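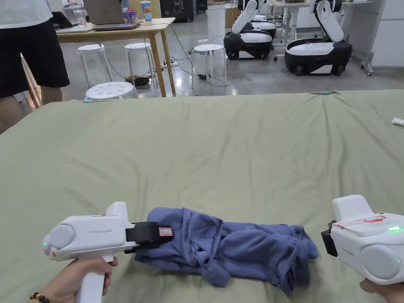

Two weeks with a ceramics open call, and what I'd do differently

I got the email in April saying my piece was in the Wirero show, and I have been meaning to write down how the whole thing went while I still remember it. A few people asked after my last post, mostly people who make work at home and have never sent anything to an open call. I hadn't either, so this is a beginner's account.

Wirero is a small gallery on the second floor of a former printing shop. They show ceramics and some glass. Once a year they put out an open call for wall pieces, which is a category I like and which most shows seem to forget about. The rules were short. The work had to be made in the past two years, it had to hang from no more than four points, and it could not be wider than 68 inches. The entry fee was 12 dollars, which covered up to three photos of one piece.

My piece is called Low Water. It's a set of 55 unglazed tiles on wire, hung in rows so the bottom edge makes a curve. I started it the winter before last after a trip to a reservoir that had dropped a long way. The color comes from the clay bodies, which I mixed in different amounts so that the tiles go from nearly white at the top to a dark brown at the bottom. I made more than I needed and threw out the warped ones.

The application

The form wanted a statement of 150 words. I wrote four hundred, cut it to two hundred, and then got stuck. Bảo Dương, who shares the kiln with me, read it and crossed out the entire first paragraph, where I had explained what a reservoir was for. That got me under the limit.

I took the photos myself against a gray wall in the hallway. The light there is good until mid-morning and then it gets a yellow cast from the building opposite. I used a tripod and the timer on my phone. If you're doing this, take one shot straight on, one from the side so the depth shows, and one close enough to see the surface. The gallery told me later that a lot of entries had three straight-on shots that were nearly the same, and they couldn't tell how thick anything was.

I sent it in the night before the deadline. The confirmation took a day to come and I checked the junk folder a few times.

Getting in

The acceptance email came with a loan agreement, a delivery window and a sheet about labels. Read the loan agreement. Mine said the gallery would cover damage while the work was in the building but not on the way there or back. It also said they would keep 40 percent of the price if the piece sold, and that the price I put on the form could not be changed later. I had typed in a number without thinking much about it. I think now it was too low, but that's the number that went on the wall.

Packing

This was the part I got wrong. I had planned to move the whole piece hanging from its rail, laid flat in a long box. I built the box out of foam board and it bent when I picked it up by the ends. So two evenings before delivery I took every row off the rail, wrapped the rows one at a time in old bedsheets and put them in plastic storage tubs with a layer of foam between each row. I wrote the row number on masking tape on the outside of each bundle.

It worked, but the wires tangled in a couple of the bundles and I spent most of the first hour at the gallery picking them apart on the floor. Next time I'll wind each row around a cardboard tube. Khoa Lò, who had a large stoneware relief in the same show, had packed hers that way and was finished before I had opened my second tub.

I borrowed a van for the drive. The tubs would have fit in a car.

Hanging

The gallery hangs everything itself, but they like the artist to be there for anything with loose parts. They have a laser level, which I had never used, and it made a big difference. At home I had been measuring down from the ceiling, and my ceiling is not level. The curve at the bottom of the piece looked better at Wirero than it ever had in my hallway.

They asked how far out from the wall I wanted it. I had always hung it flush. The installer tried it on two-inch spacers and the shadows behind the tiles became part of the piece, so we kept it like that. I've since bought a bag of the same spacers.

One tile had a hairline crack along the back that I hadn't noticed. I had brought six spares and swapped it out in a few minutes. Bring spares if your work has repeating parts, and bring the pliers you made it with as well. The gallery had pliers but they were too big for the loops.

The opening

The opening ran from six to nine in the evening. I got there at six and stood near my own piece for too long, which I would not recommend. After a while I went and looked at the rest of the show. My favorite was a row of small press-molded boxes set into the wall at knee height, so you had to crouch to see inside. Khoa's relief was by the stairs and people kept wanting to touch it. She didn't mind, but the gallery did, and a sign went up partway through the evening.

I had three real conversations about Low Water. One was with a man who works on dams and wanted to know whether the bands of color matched actual water levels. They don't. I had thought about doing that early on and dropped it when I couldn't get the clay to give me enough steps of brown. He thought I should try again with added oxides, and he may be right. I wrote down what he said about how the bands form and I plan to look into it.

After

The show was up for two weeks. Low Water didn't sell. Someone asked about the price on the second weekend and the gallery passed on my email address, but I haven't heard anything.

Pickup was quick. I had my tubes by then, so the rows went in clean and none of them tangled. Everything came home in one piece except for a chip on the corner of a tile in row four, and I can't say when that happened.

The costs, for anyone who wants them, were the entry fee, gas, the foam, the tubs and the box that didn't work. The tubs I'll use again. The loan agreement and the label sheet are in a folder now with my notes on spacing, and I've made a drawing with every row numbered, which I should have done in the first place.

The rail is back up in the hallway with nothing on it yet. I want to fire a test batch with the oxides before I rehang anything, and Bảo has the kiln until the end of the month.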